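Rimwood Folding Notes

README, last touched May 2019
kept by Ye-rin Sun, second reader Gregor Shearer

What's in here

Notes and pictures on folding everyday clothes on a bed. Not a table, not a folding board. Bed only, for now. Each entry is one garment, start to stack. Plain text notes next to the pictures, same number on both.

85 entries total. 53 have been read by a second person. The rest are mine alone so expect gaps.

Why a bed

Most of the folding guides we found start on a hard flat surface with the shirt already laid out nice. At home it goes on the bed, in a heap, and the cover underneath moves when you pull. Different job. Sleeves catch, the hem creeps, you smooth one side and the other side wrinkles. Wanted notes on that part.

Folders

staven - tops. T-shirts, sweatshirts, anything with sleeves
prusutska - bottoms, shorts, pajama pants
haldane - flat stuff: towels, pillowcases, scarves
misc - socks and whatever didn't fit. Needs sorting

Stages, as written in the notes

heap - just dropped, no shape yet
open - spread out, may still be twisted
flat - front or back fully down, sleeves out
fold - any fold made, count them in the notes
stack - on the pile

If a garment goes backwards (flat, then a mess again) write it twice. Don't clean it up. Going backwards is about the most useful thing in the notes.

Tops, early stages

Dark tops are the hard ones. Navy on a pale cover you get a good outline but no idea what's going on inside it, the folds all go to one dark blob. Look for the hem first, then collar. If there's a logo, use it to tell front from back.
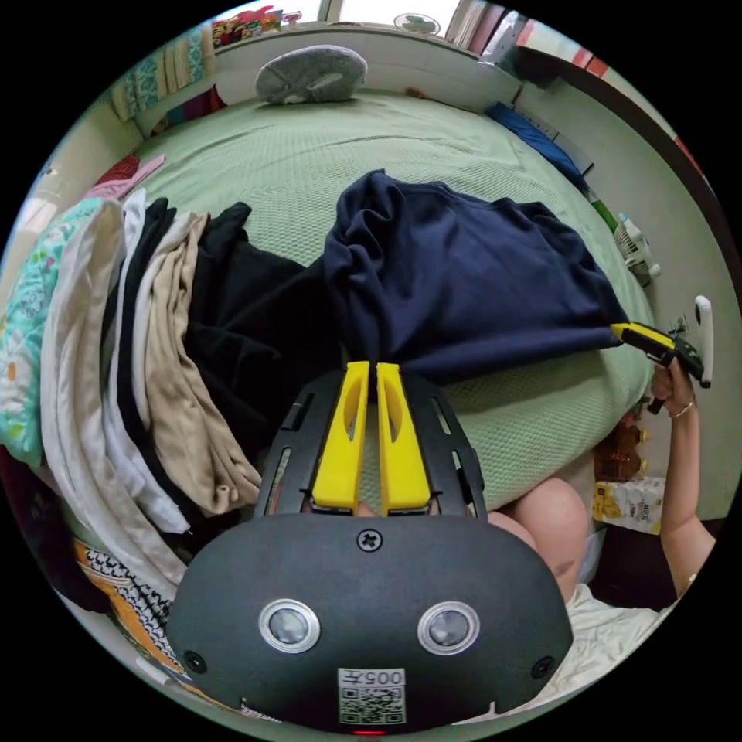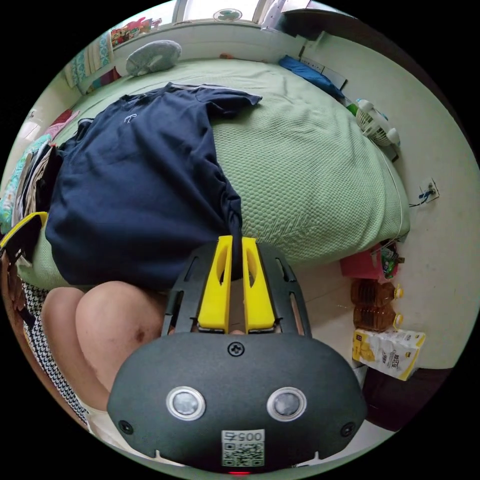

Navy top on the pale green cover, still bunched, folded clothes off to the left. In the second one a sleeve and the small light logo show.

How we call it when it's in between: if you can find one sleeve it's open, if you can't it's heap. Gregor wanted a half stage. No. Too many arguments already.

Folding order for tops (the one we use, yours may be diffrent)

Shake out once, lay it down front side down
Pull the shoulders apart, then the hem
Sleeves out straight
One side in to the middle, sleeve back on itself
Other side same
Bottom up, then up again
Turn over, onto the stack

Sweatshirts: skip the last fold up, too fat. Thirds dont work on anything with a hood, just tuck the hood in and fold in half.

On the cover

A textured cover grips cotton more than a plain sheet does. Good for keeping a sleeve where you put it, bad for sliding the whole shirt over. Lift, don't drag. If the cover gets pulled up into a ridge, stop and smooth it, otherwise the ridge ends up in the fold. Write the cover type in the notes (plain, textured, fleece). I forgot to on a bunch of the October ones, those say "unknown".

On the stack

Goes along the edge of the bed, out of the way. Mixed colors and types, not sorted, that's how people do it. Heavy things at the bottom if you remember. Stack fell over in 3 entries, all in staven, notes kept as is.

Note format

line 1: number, folder, garment, color
line 2: cover
line 3 on: stages in order, one per line, with a word or two on what went wrong
last line: initials of whoever wrote it, and of the second reader if there was one

Color is whatever you'd say out loud. Navy, not "dark blue 2". Black and navy get mixed up a lot in evening light, check the label side if unsure. Patterned stuff: name the main two colors and the word patterned, done.

Known problems

- 2 entries in haldane have the same number. Leaving it until the next full renumber
- "tee", "t-shirt" and "T shirt" all used. Search for all of them
- "sweatshirt" sometimes means long sleeve shirt. My fault
- misc has no stages at all for socks, only heap and stack
- kids' clothes missing completely

To do

second read for the rest of staven
inside-out garments need their own word
button shirts. Nobody wants to do them
hangers? probably a separate set

Using it

Fine for teaching, home use, your own notes. Say it came from Rimwood Folding Notes. If you fix a typo in the notes send it back to me, Gregor doesn't check that inbox.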